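By the second week at Huvutness, Zulmira Falcão had worked out that the whiteboard in the meeting room was the only thing in the company that held an opinion for longer than a day.

It was a big board with a thin black rim, and whatever went up on it tended to stay. Kinga Lakatos had once written "FINAL" across the top in April, and it had taken 23 emails and a bottle of solvent to get rid of it. Since then people were careful. They used paper and magnets. Paper could be denied.

The current sheet concerned the Dredov account. Zulmira had read it so often that she no longer saw words, only a white rectangle with a red magnet on one corner and an orange one along the bottom. A green magnet and a blue one sat lower down with nothing to hold. She felt for them. She had been hired to run the Widis launch, and the Widis launch had been postponed on her first morning, between the handshake and the coffee.

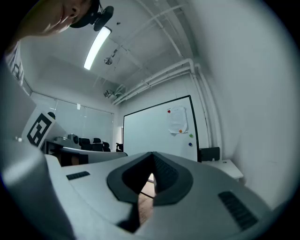 Luuk Segers thought the spare magnets should go back in the drawer, and told her so while she was looking up at the pipes. Magnets left out got used, he said. Somebody would see a free blue one and feel obliged to have a plan.

"Would that be terrible?"

"We had a plan in 2 colors once. It needed its own meeting."

Zulmira considered the ceiling, where the projector hung near the back wall like a bat with a pension. The long light burned on, as it did at lunch, at night and, she suspected, through the holidays. Whoever had left the ceiling bare had presumably called it character and charged extra.

"What if I moved the sheet?" she said. "Just a little. To the left."

Luuk put down his cup. He asked whether she had spoken to Roxana Muñoz. She hadn't. He asked whether she had a reason, and she said the left side got better light, a thing she had made up while saying it.

He went out and closed the door very gently behind him. Zulmira listened to his shoes go down the hall, then pulled out her phone and wrote to Kinga, asking where they kept the solvent.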